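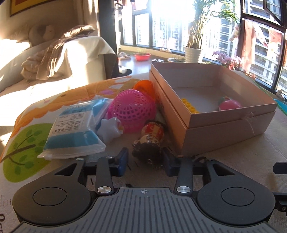
Play mat keeps curling up at the edge by the bed

Forum: Home and Storage > Kids' Rooms
14 replies, 306 views

larchbend
Posted Monday, 9:12 am

Looking for advice on two things. First, the mat. It's a printed foam-type one from Zundbridge with a tree and a ruler scale along the side, and the edge nearest the bed won't stay down. I've had it on the floor since March. Second, the toys. Everything ends up on the mat by mid-morning and I'd like a system that a three-year-old can follow. Right now it all goes in an open cardboard box, which was supposed to be temporary. The room opens onto the balcony, so I can't put anything tall on that side.

pinto_shelf
Posted Monday, 9:40 am

For the mat, roll it up the opposite way, tie it and leave it overnight. Mine took two nights. Make sure the roll isn't too tight or you get creases in the print.

What size is it?

larchbend
Posted Monday, 9:51 am

Bigger than the floor space I have for it, to be fair. It reaches the bed.

gravelroad2
Posted Monday, 10:05 am

Then that's your problem. If the mat is pushed up against the bed it has nowhere to go but up. Rolling it won't help. Trim it or move the bed a couple of inches.

pinto_shelf
Posted Monday, 10:11 am

I wouldn't trim a printed mat. The cut edge starts to peel and then you have a bigger problem, especially with a kid who picks at things.

gravelroad2
Posted Monday, 10:20 am

I trimmed ours with a utility knife and a metal ruler and it has been fine for over a year. Depends on the mat.

tinroof_annie
Posted Monday, 11:02 am

Check how much sun it gets too. All those windows on the balcony would worry me. We had a mat that lay in direct sun every afternoon and one side shrank enough to lift. Pull a curtain for a week and see if it relaxes.

On the toys, I like the cardboard box. Low sides, the kid can see in, costs nothing. I'd keep it until it falls apart.

Mossback
Posted Monday, 11:30 am

Disagree on the box. One box means one pile, and anything small goes to the bottom. I see a building brick and a toy fruit in there now, fine, but add the star and the pink ball and that's most of your room gone. The ball alone takes up as much space as a shelf of small stuff.

I use three Larent bins, the shallow ones. Blocks in one, pretend food in one, everything else in the last. No lids.

tinroof_annie
Posted Monday, 11:44 am

Three bins is a lot of sorting at that age. Mine would dump all three to find one figure.

Mossback
Posted Monday, 11:52 am

Mine dumps them too. The difference is that it takes five minutes to put back and my kid does half of it.

larchbend
Posted Monday, 12:15 pm

Sorting might be too much for us right now. What about the figures? The little brown and red one is the current favorite and it gets lost more than anything else. Last week it was under the bed for two days and bedtime was rough.

quartz_and_co
Posted Monday, 12:48 pm

Give the favorite its own place. We have a small fabric pocket from Dranano that hangs on the bed rail and holds one toy. It goes in there at night and comes out in the morning. The plush can stay on the bed, it's too big to get lost.

Also, I'd take the string off that box, or at least cut it short. Loose string is the one thing on the floor I would move today. Same with the plastic bag. I open packages in the kitchen and the bags go straight in the trash.

larchbend
Posted Monday, 1:03 pm

Fair point on both. I'll deal with those at nap time.

gravelroad2
Posted Monday, 1:30 pm

Back to the mat for a second. If you won't trim it, turn it so a different side faces the bed. Put the curled side out in the open and set a few heavy books on it overnight.

pinto_shelf
Posted Monday, 1:37 pm

That I agree with — flat weight works better than tape. Don't use double-sided tape on a wood floor. Ours left marks in two spots and I never got them out.

larchbend
Posted Monday, 8:26 pm

Update. Bag and string are gone. I turned the mat and put books on the curled side. The bed doesn't move easily, so I'm leaving that for the weekend. For toys I'm going to try two bins, one for building bricks and one for everything else. Quintanilla has a low one for under 100 that looks the right height, but the listing doesn't say if the corners are rounded. Does anyone have it?

Mossback
Posted Monday, 8:41 pm

I have the taller version. Corners are rounded on that one — can't speak for the low one.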